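Furniture and Tableware Assessor (part-time, fixed term)
Guvora, Sindgate site
Ref. 36/22

Posted Jan 2, 2022

Guvora tests household tables and everyday tableware for small makers and importers. We are looking for one assessor to join the tableware bench at Sindgate until the end of March, with a possible extension.

The work

You will set out bowls on and under test tables according to a written layout, stack and unstack them, and record the result after each pass. Typical faults are rim chips, foot wear, bowls that bind when nested and marks left on the tabletop. You will also check table legs and crossbars for movement and report any change in the floor finish beneath them. Layouts are changed several times per shift and must be reset exactly as drawn.

Hours and pay

22 hours per week over 4 days. Shifts do not exceed 6 hours. Pay is at grade C on the site scale. Travel between Sindgate and the Dilluson store is paid when required.

What we need from you

Legible notes and consistent terms – a bowl logged as lime green in the morning is lime green in the afternoon.
Normal or corrected colour vision.
Able to kneel and work at floor level.
Experience in stock checking, catering or furniture assembly is useful but not required.
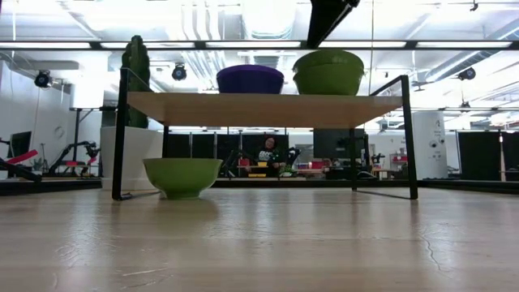
Soft-soled shoes are to be worn on the wooden floor at all times. The planter stays in its place and is not used as a shelf.

How to apply

Send a one-page letter and a CV to Wondimu Feyisa, Bench Lead, quoting the reference. Shortlisted applicants will be asked to complete a short layout exercise on site. Applications through the Jemal agency are also accepted – please apply by one route only.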